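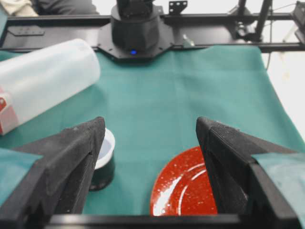 Teal-green cloth on the work table

Small firm, one suspicious email a week, and now a form to fill in

Posted by Violeta Bustos in Security and Privacy, Sunday, December 21, 2025

I do the office side of things for a soft furnishings business, and by "the office side of things" I mean that when the printer sulks, people look at me. We have 51 staff, most of whom share a handful of computers, and our biggest customer, Hukotholm, has just sent every supplier a letter. From the new year they want a weekly report of "all security incidents, attempted or otherwise". If nothing has happened we must send a report saying so.

My trouble is with "attempted". Last month our mail filter (we use Vulia, the middle plan) blocked 366 messages. Are those incidents? Each one was, I suppose, an attempt at something, even if it was only an attempt to sell me a walk-in bath. On top of that we had 3 that got through and were properly nasty, including one pretending to be our managing director asking for a change of bank details. Accounts spotted it because he said "please".

So what do I put on the form? I don't want to look as if we're under siege, and I don't want to be the supplier who wrote "nothing to report" the week before it all went up in smoke. The form has a box for "threat actor, if known". I have been tempted.

Also, does anyone know if I can send the thing as an ordinary email attachment? The letter telling us never to open unexpected attachments came as an unexpected attachment.

Catherine Nisbet
Member since July, 38 helpful votes

I've been on the receiving end of these forms, so let me offer some comfort: somebody does read them, but they read them quickly and with a sandwich.

Leave the filter's blocked mail out of the incident list. Spam that was stopped at the door is background noise. If the form has a free text box, put one line in it: "Mail filter blocked 366 messages in November, nothing unusual." Then they can see you're looking, and they've got a figure to compare if it suddenly trebles.

The ones that reached a person are a different matter. I would report all of those, whether or not anybody fell for them. The bank details one in particular. If somebody is pretending to be your boss, they may well be pretending to be your boss to your customers too, and Hukotholm's accounts team would like to know before they pay an invoice to a stranger. For each one write down the date and time, who it claimed to be from, the real sending address, what it asked for, and whether anyone clicked, replied or paid. Keep the original message as well. Forwarding it strips out half the useful bits, so save it as a file and put it somewhere the whole office can't double-click on it.

Other things I'd count: a lost phone or laptop with work email on it, a password somebody typed into the wrong page, a login from a country none of you have been to, and anything that locked up files, even if you got them back from the backup.

Before you send the first one, write back to Hukotholm and ask them for their definition of "attempted". Get the reply in writing. Half the time the person who drafted the letter hasn't thought about it, and you'll get an answer you can live with. Check your contract too, in case it has its own time limit for serious incidents. A weekly form is no use if the small print says you must ring them the same day.

As for sending it, ask if they have an upload page. If they haven't, a password-protected file with the password given over the phone will do. Ring a number you already had, please, and not the one at the bottom of the letter. You did check that the letter was real?

Blagoje Stojanovska

Just put nil every week. We supply a firm called Petersen and have had the same form for ages, 800 suppliers on it I was told, and never once heard a peep. Life is short.

If they do ring up you can say you thought it was spam.

Smaranda Avram

Please don't put nil if it isn't nil. A signed form saying nothing happened, in a week when something did, is a worse thing to have lying about than an awkward form.

Otherwise agree with Catherine. I'd only add a shared notebook, paper if need be, where staff jot down anything odd as it happens. Ours lives by the kettle. On Friday you copy it on to the form and you're done in ten minutes. Make it clear that no one gets told off for writing in it, including the person who clicked, or you will have a beautifully empty notebook.

Violeta Bustos (original poster)

Thank you all, even Blagoje. I rang Hukotholm on the old number and the letter is real. They're getting back to me about "attempted". The kettle notebook is in place and so far contains one entry, which is a complaint about the kettle.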